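September, 7:40 am, Histdale bench

Memorial plaque job, Groller family. Bronze blank came in from Vorex, 3 mm over on the long side, trimmed it before anything else. Proof sheet is taped inside the job folder, please dont take it out, the last one went missing for two days.

Text as approved by the son: name, years, "beloved husband, father and grandfather," then the line about the Histdale band. He played cornet in it. Family wants "Grandpa" on the bottom line, same size as the dates. I had it smaller on proof 1. Fixed on proof 2.

Surname spacing looked bad, the two Ls closed up against each other. Opened them a hair. Cut a test in scrap brass, filled with black, much better. Keep these numbers for the next long surname.

Raed called the funeral home to check the middle initial. Obituary in the paper has one letter, the order form has another. Form was wrong. Add to the checklist: compare the form to the printed obituary BEFORE layout. We say this every time.

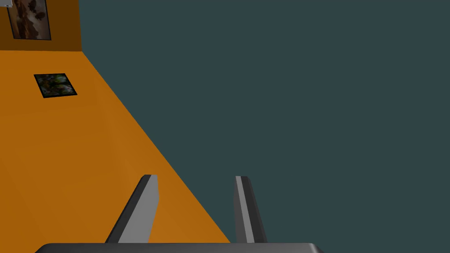
Sanding the border. Started at 200 grit, went to 600, stopped there. Going to 3000 on the flat gave a mirror on the scrap piece and you couldn't read the letters under the shop lights, all glare. Satin is right for outdoors anyway. Grain runs left to right, keep it that way on the matching vase ring.

Cabral order next. Two small urn plates, husband and wife, same typeface as hers from before. Could not find the old file under her name, it was saved under the daughter's. Moved it. Wording for his:

"At rest with his Rosa"

Daughter asked if there is room for a rose. There is, if the dates go on one line. Sent her both layouts, no anwer yet. Don't cut till she picks.

11:15. Paint fill on Groller is in, leave it on the rack overnight. Raed Salameh to wipe back and do the clear coat tomorow, thin coats, let each one flash off. Screws are in the envelope with the rosettes. Service is at graveside and they want the plaque mounted beforehand, so it needs to go out with the cemetery run.

Still to do: order black fill (low), sharpen the small cutter, call Vorex about the oversize blank, ask the Groller son where to send the proof copy he wanted for his aunt.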